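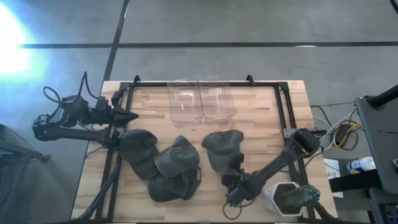
Utemix Ilia Two-Arm Bench

Ilia is the bench we built to settle an argument about data. One side held that a policy for handling soft things needs more demonstrations. The other held that it needs messier ones. Both sides were loud, so we made a table.

What you get: two black arms with black grippers, a butcher-block top, and a black extrusion frame that marks off the work area. Caps, clear containers and a potted plant of the prickly kind are yours to supply.

The method is simple to state. We trained one policy on 4000 tidy episodes, caps spaced apart, and a second on 3000 with caps piled and overlapping. On 50 held-out layouts at our Lerville lab, the smaller, messier set won on piles and tied on single caps. The tidy policy remains very good at tidy tables – a skill with a limited market.

Clear containers are still the weak spot. Both policies misjudge the near wall more often than we would like, and the De Smet depth add-on helps only a little.

Ships with training code and the layout list. Floor tape extra.

Last updated: March
Contact Utemix | © Utemix | Back to top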